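3.2 Cell Setup and Upkeep

The Tokora cell pairs one white arm with a two-drawer metal cart. We check the cart position at the start of each session and again after every 150 trials. The gripper fingers are wiped at the same time and replaced after 300. If the arm has been off for more than 72 hours, we run the Plulten homing routine twice and repeat the hand-eye calibration before any trial is logged. Drift of over 2 mm at the wrist means the base bolts are tightened and the calibration is redone. Figure 4 shows the cell in use, with the lower drawer open and the arm holding a bag. 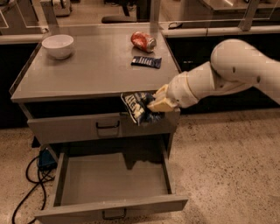 Figure 4. The arm with a snack bag at the cart. A bowl, a can and a small wrapper are on the top.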